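The drawer and the rulebook

Every trade gets the rulebook it deserves. Plumbers have water regulations, bakers have hygiene certificates, and the people who teach robots to open drawers now have a 77-page guide called the Plirncombe Notes, which spends two of those pages on shoes.

I read it on the train to Mundach, where Joana Barreto keeps a large, bright hall with a sink, several desks and more cable than I have seen outside a theatre. She wrote most of the Notes. She would like it known that she did not want to.

"We had 1838 recordings by June," she says, "and I threw out 846 of them. One person had opened the drawer with a knee. All night I was thinking, who do I shout at? There was no rule about knees."

There is now. It is rule 14. 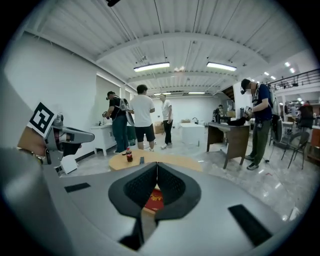 Hand-held grippers at work in the Mundach hall, with a cola bottle on the round-edged table.

The method is simple enough to explain to an aunt. A person picks up a pair of grippers, does a household job with them, and a machine learns from the record. Nothing needs to be programmed, which was the great attraction until it dawned on everyone that people are much harder to standardise than programs. They sigh and reach across each other. Given a cola bottle, they'll put it back a little to the left each time until it has crossed the table.

Hence the first chapter, Before You Lift Anything. Objects are to be set out by one person and checked by another. The second person may not be a friend of the first, a clause I took for a joke until Barreto explained how friends check things. Bottles keep their caps, or the loose cap is written down as an object in its own right. A sheet that says "table, usual stuff" goes in the bin.

The chapter on space is sterner. It asks for a clear arm's length on each side of anyone working, and it is firm that onlookers may look but may not advise. More than one station can run in a room, provided each has its own name and its own sheet. At Mundach one person can be busy at the vanity while another stands at a desk, and neither is supposed to care what the other is up to.

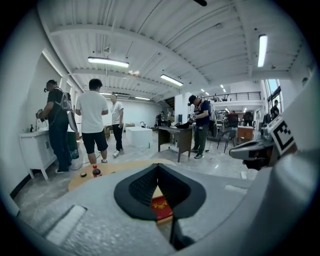

What the drawer taught them

Drawers have a chapter to themselves. Ristach, the firm that paid for the first edition, wanted a paragraph. Leitão, which makes furniture and has feelings on the matter, wanted a separate document. The compromise runs to nine pages and contains the sentence "A drawer is open when it is open enough", over which grown adults argued for an afternoon.

The useful part is short. Pull straight. Keep both grippers where they can be seen. Decide before you begin whether the thing in the drawer is coming out, going in or staying put, and write that down too. Changing your mind halfway is allowed in life but spoils the record, and the Notes ask you to finish the wrong job properly, then mark it as wrong.

I think that last rule is the best in the book. Most of us could do with it at work. 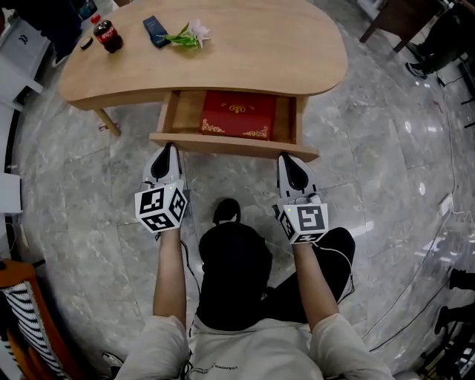
Who checks the checkers?

The new edition is dated 27 Jul 2020 and has 93 rules, up from rather fewer. Barreto wanted to cut it. Every rule she tried to remove turned out to have a supporter somewhere, usually the person whose mistake had inspired it.

There is no inspector and no fine. A group that follows the Notes says so at the top of its records, and the rest of us take its word. I asked whether this was wise. She said it was how recipes work, and went off to see about a cable.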